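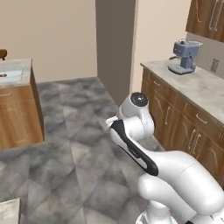

Last updated: 1 August 2023

The call came from Catriona Morrison at Stalus, and what she said was, "It's gone shy again." By which she meant the arm had stopped short of where it had been told to go, for the third time since breakfast, and could I please come and have a word with it.

I like shy arms. They're better than bold ones! I once spent a whole August on a bold one up at Nevden and I still duck when I hear a brake let go. So I got my laptop and my flask and sat down to read the error log – 31 lines, all of them fault 599, which the manual explains as "see fault 103". Fault 103 says to check the wrist.
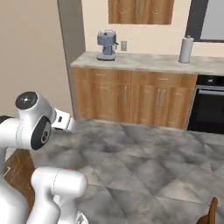 Wrist joints are my favourite bit of the job, if I'm allowed one. Everyone else at Skaveo fights over the base, where the big motors live, but a wrist has opinions. Trygve Haugland taught me to start with the covers, and to look at them for a good long minute before touching anything. So I looked. Two round black caps, one up top and the other facing out from the side just below it, and the side one had its little markings where I could read my way round the ring. I'd half hoped to find one sitting crooked and be home by lunch. No such luck, so I rang Trygve, who was eating something crunchy.

"When did they last zero it?" he said.

"Catriona says spring."

"Catriona says spring about everything."

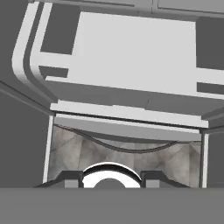
He had a point, so I went into the settings and there it was. Somebody had typed the wrist offset in by hand and saved it under the name "Kovačević good one DO NOT USE". It was using it. I changed the number back, sent the arm to its home position at a crawl and kept my thumb on the stop button the whole way (you do, even after years of this). It went exactly where I asked. I sent it again, faster, and then again because I was enjoying myself.

Catriona wanted to know what she should put on the form. I told her fault 103, cured by typing, and she wrote down "serviced" and asked if I wanted a biscuit before I went. I had two.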